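Knitwear Care and Folding on a Bed Surface
Speaker notes, Jamila Gamage, 27 Nov 2018
Shares: 23 | Comments: 4

Opening (2 min)

Introduce self. Thank Mwangi Ondieki for the room. State scope: sweaters only. Wovens are covered in the second talk.

Point 1. Sort before folding

Sort by knit weight, then by color. Red and gray go in separate piles if either is new, as red lint shows on gray. Check for pilling at this stage. Pills form where the surface rubs, usually underarm and side body. Remove them with the sweater flat, never on a hanger.

The red knit on the paw-print bedspread has a fuzzy, slightly pilled surface. One sleeve is extended and the body is bunched. Ask the audience which part they would pick up first. Expected reply: the cuff. Preferred reply: the shoulders. 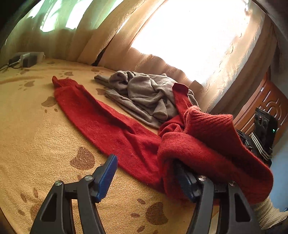

Point 2. Lay flat

Separate the two garments. Lift the red one off the gray by the shoulder seams. Do not pull from a sleeve; a long sleeve under load stretches at the armhole. Place face down, hem toward you. Smooth from the center outward with the palm. Ribbing is left relaxed.

Point 3. Fold

Side to center back, sleeve folded down along the body. Repeat on the other side. Fold hem to neck in thirds for a shelf, in half for a drawer. Heavy ribs: halves only.

If asked about rolling: acceptable for travel, leaves creases at the cuff after long storage. Refer to Wafula Magesa's handout, page 2.

Point 4. Storage

Heaviest at the bottom. Maximum stack 400 mm. Repeat the check each September before first wear.

Close. Take questions. Handouts are by the door.

Related items
Drawer Dividers: Notes from the Bromholm Session
Washing Wool by Hand, Yoga Jugah
Wovens, Part Two
Views: 1,457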